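通风改造项目 进展报告（八月）

报送：业主方项目管理部
编制：机电分包现场组

先说结论：主体进度基本跟上，卡在两件事，一是Muro那边的防火阀没到齐，二是三层东侧吊顶里的老桥架挡路，风管标高要改。其余的往下看，时间紧，写得粗，见谅。

一、完成情况

二层送风主管全部吊装完，支架复紧过一遍。回风这边还剩走廊末端一段，等吊顶龙骨让位。
三层主管装到轴线拐弯处停了，原因见第三节。
镀锌风管累计安装3790平方米（按展开面积，法兰不另计）。上期报表里把静压箱也算进去了，这期已经扣掉，所以跟上期对不上是正常的，以这期为准。
机房：Karnau的两台空调箱已就位，减振器装好，软接还没上。冷凝水管坡度重新找过，原来存水弯做浅了，负压段会倒吸，已返工，费用我们自己承担，不进签证。
办公区先完成的房间已经交还使用方，桌椅归位，风口保护膜撕掉了。

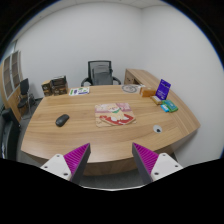
交还的房间后续只剩风量平衡，安排在晚上做，不影响白天上班。要提前一天跟使用方打招呼，上次没打，人家在开会，我们的人扛着梯子进去了，不好看。

二、漏风测试

主管分段做，打压合格才允许包保温。本期测了77段，其中5段第一次没过，问题都出在法兰四角，密封胶没打满。补胶以后复测，全部通过，记录表附在后面（扫描件有两页歪了，回头重扫）。
支管按抽检走，抽检比例还是合同里的，没变。
另外提一句，Fustby的测试风机借用期到月底，续借还是自己买一台，请项目部给个意见。我们倾向续借，后面三层还要用。

三、主要问题

1. 防火阀。Muro第一批到货规格没错，第二批里有几只执行器电压不对，退回去了。对方答复换货要2周。这个会直接压到三层机房隔墙的封堵，封堵不做，消防那边不肯来看。已经催了两次，书面催的，邮件留底。

2. 三层东侧标高冲突。图纸上桥架底标高跟现场实测差得不少，主风管按原图根本穿不过去。现在的方案是把矩形管改扁，宽度加上去，高度压下来。设计院口头同意，正式变更单还没拿到。改扁以后阻力会大一点，我们算过，风机余量够，但是噪声要留意，末端可能要多加一节消声器。变更单没到之前这一段不下料，免得白做。

3. 保温。之前用的Tichý橡塑板厚度是对的，但接缝胶粘得不好，过一晚就翘边。现场换了施工顺序，先清灰再上胶，晾够时间再贴，目前看没有再翘。已经翘的那几处割掉重贴了。机房湿度大的位置多缠一道胶带，隔汽层不能断，断了夏天准滴水。

四、风量平衡和调试

二层办公区已开始粗调。末端风口靠墙的几个偏大，靠窗的偏小，符合预期，因为支管阀门都还在全开位。细调等回风末端那段接完再做，现在做了也白做。
风速仪送检已经回来，证书有效，复印件随附。
数据先在现场录，晚上统一导入表格，原始手写单不丢，归档盒里都有。

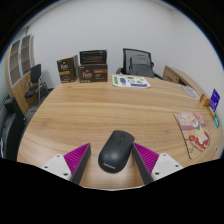 图2 桌面上的联想无线鼠标

五、费用

本期申请付款按已完工程量报，三层停工那一段没有报。返工（存水弯、法兰补胶）不报。
改扁方案会增加板材和消声器，估算另发，等变更单一起走。

六、下期计划

二层回风末端接通，做完整层细调。
三层西侧先干，不等东侧，人不能闲着。
空调箱软接、控制线接线，单机试运转。
防火阀到货即装，装完马上报封堵验收。

七、需要项目部协调

设计院变更单，最急，请帮忙催。
三层东侧老桥架里的线到底还有没有在用的，请业主电气那边确认一下，如果是废线，拆掉一段比改风管省事的多。
测试风机续借的意见，月底前给。
夜间调试的门禁和照明，上次到点灯就灭了，调到一半摸黑收工。

附件：漏风测试记录、风速仪证书复印件、工程量清单、催货邮件。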